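Plultov Help > Kids and Toys > Storage

Best way to store loose building bricks?

We have a big pile of loose bricks on the playroom table and no bin. I don't want to spend more than 15 dollars. Do you sort by color or by size?
Asked in April, 3 answers

Answer 1 (accepted)
Size. Colors are easy to spot in a pile, small parts are not. I use 3 shallow drawers from Sosimari, one for plates, one for bricks, one for everything else. Wash them first in a mesh bag, no hotter than 40 C.

Answer 2
Cardboard boxes work and cost nothing. Cut the flaps off with a knife, if you tear them the edge comes out ragged and catches on sleeves. I should redo mine.
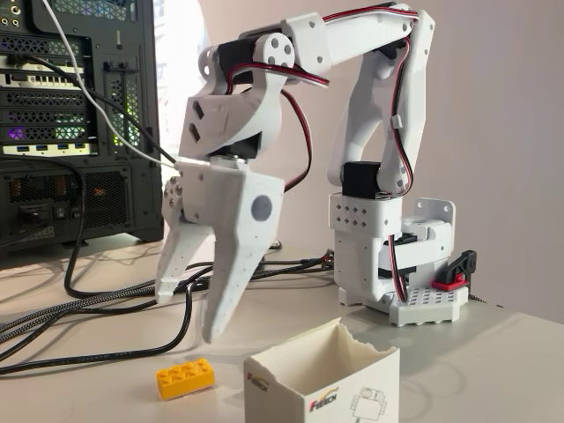 Yellow 2x4 and the white box, top torn off.

Answer 3
just get a bucket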